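# Teaching a two-armed robot to pick up parts by remote control

If you've come over from programming waypoints, the first afternoon of driving the arms yourself will feel a bit like writing with the wrong hand. That passes, I promise, and it passes sooner if you start with a few plain parts on a tidy bench and leave the clever stuff for another week. These notes are the way we do it at Vetmont, where most of our practice parts come out of brake assemblies: the shoe, a white plastic arch, a couple of small round nuts and whatever else will sit still on brown paper.
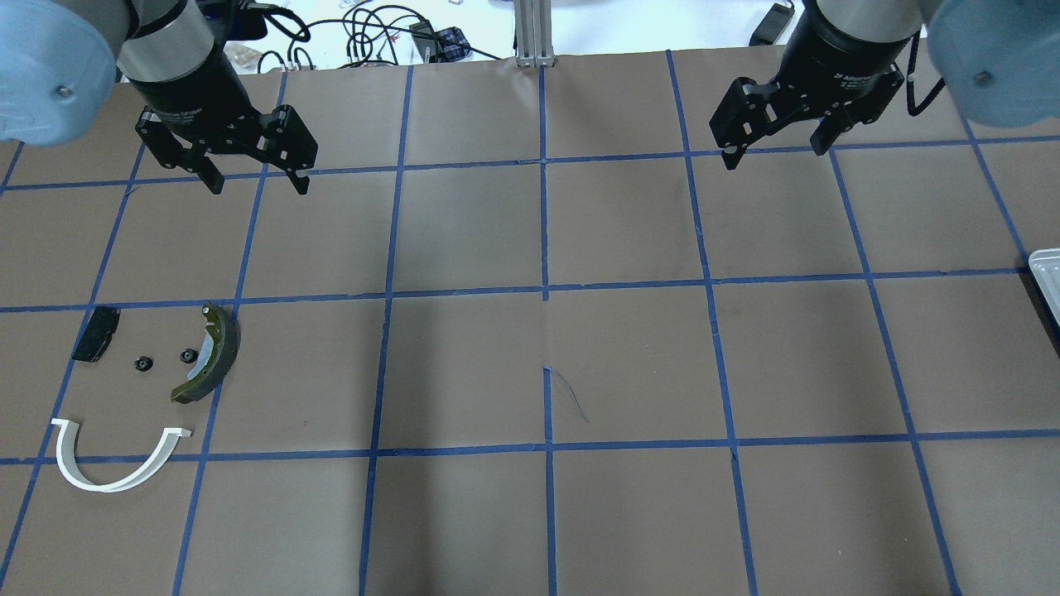
*Written by Loretta Quintanilla, with corrections from Mahmoud Amrani. Last revised 28 Jan 2023.*

## Set up the bench

Cover the table in brown paper and mark it off in squares with blue painter's tape. It doesn't have to be perfect, and you'll be glad of it when somebody asks where the brake shoe was supposed to start and you can say "second row, next to the tape" instead of waving at it. We tape the paper down along the back as well, or it creeps.

Put the parts within comfortable reach of the arm that will be doing the picking. Comfortable means the elbow still has some bend left in it and the wrist can turn both ways without hitting a limit. Before you record anything, drive the gripper out to each part, hover over it, and come back. If the arm has to stretch or twist oddly to get there, move the part. (I used to move the robot. Don't move the robot!)

Check the cables while you're out there. A gripper lead needs enough slack for the wrist to roll right over, but a loop of it dragging on the table can nudge a nut halfway across a square just as you're lining up on it.

## Get the feel of the controls

Give yourself 15 minutes of free driving with the recorder off. Set the speed scale low in the Druvis panel, hold the enable switch, and move your hand slowly in one direction at a time. Then let go, bring your hand back to somewhere that doesn't hurt, and carry on from there. People forget they're allowed to do that, and finish up with an elbow over their head.

Next, practise closing on the brake shoe. Come straight down, stop a little above it, turn the wrist until the fingers sit across the narrow part of the curve, and only then go down the last bit. Close gently and lift a small way. If the shoe swings, you've taken it too near one end, so set it down and try closer to the middle.

The nuts are harder than they look, being small and round, and they'll roll if one finger touches before the other. Line up from directly above.
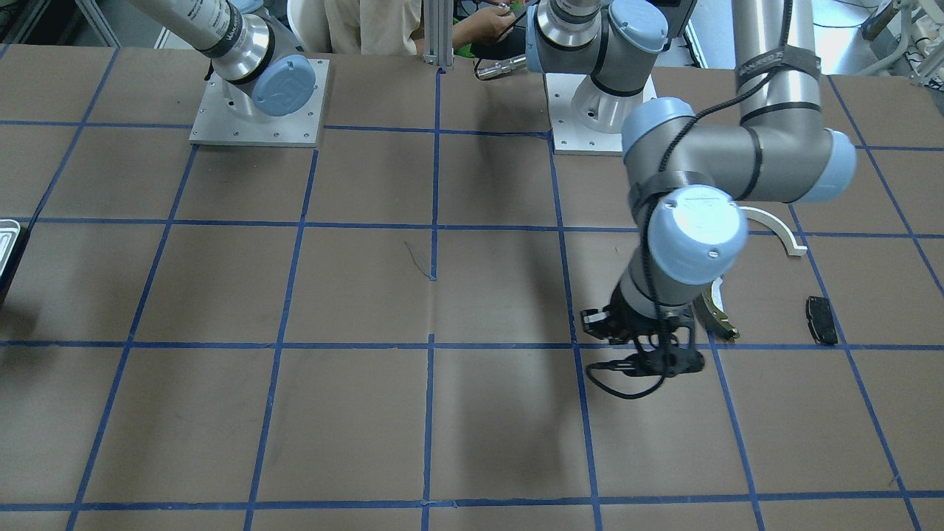

**Do I need to guide the arm by hand as well, or is remote control enough?**

Remote control is enough for picking and placing loose parts. Hand guiding is handy when you want to feel the contact, such as pressing a part into a tight fit, and for teaching a safe resting pose at the start.

## Record your demonstrations

Settle on one order for the parts and stay with it. Ours is shoe, arch, nuts. Hajar Fahmy prefers to take the nuts first, which works just as well, but we don't mix the two in one set, and the sets we did mix back in December took a great deal of sorting out afterward.

For each run:

1. Bring both arms to the resting pose, grippers open.
2. Lay the parts out in their squares, changing the angle of each one slightly from last time.
3. Start the recorder and wait a breath before you move.
4. Pick up one part, carry it across at an even pace, and lower it all the way to the paper before you open.
5. Go back for the next part. Keep the other arm well clear.
6. Return to rest, wait another breath, and stop the recorder.

Lower all the way, please. A part dropped from even a finger's width teaches the robot to drop things.

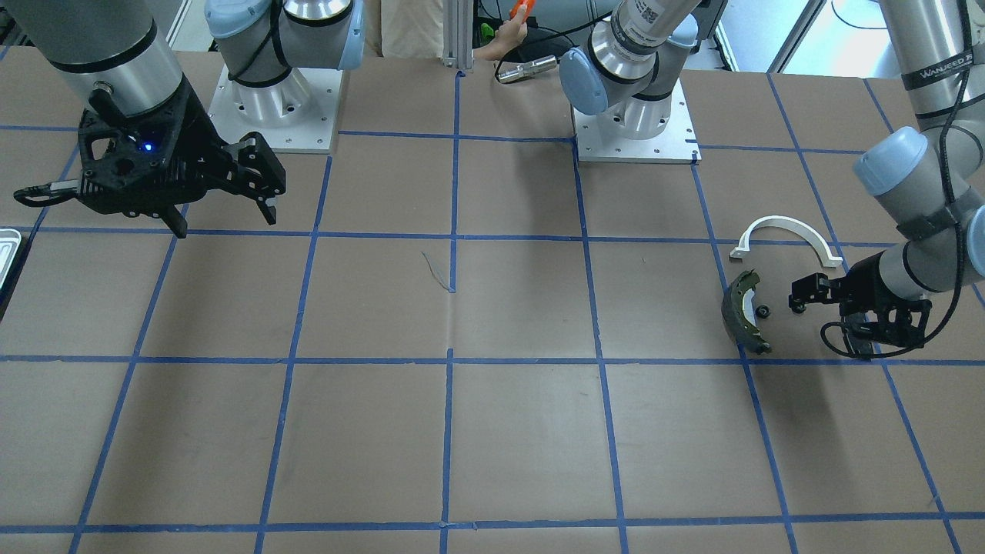
A slow, smooth run is worth keeping even if it wandered a bit on the way over. A run where you fumbled, paused to think and then rushed should go, and I'd sooner you deleted it on the spot while you still remember which one it was. If you miss a pick but recover calmly, keep it and write "recovered" in the notes column. The robot will miss picks too, and those runs show it what to do next.

We aim for around 200 good runs before the first training pass, spread over four sittings. Please don't try to do them all in one go. Your hands get tired, your movements get jerky, and you won't notice until you play it back.

## Play a few back

At the end of each sitting, replay a handful at low speed with the table cleared and a hand near the stop button. Watch the wrist more than the fingers. If it hesitates at the same point every time, the layout is probably asking for an awkward turn, and shifting the part one square over usually settles it.

Save the set under your own name and the layout name. Olga Vilela keeps the master list, so let her know if you've changed the squares, and leave the parts in their tray when you go.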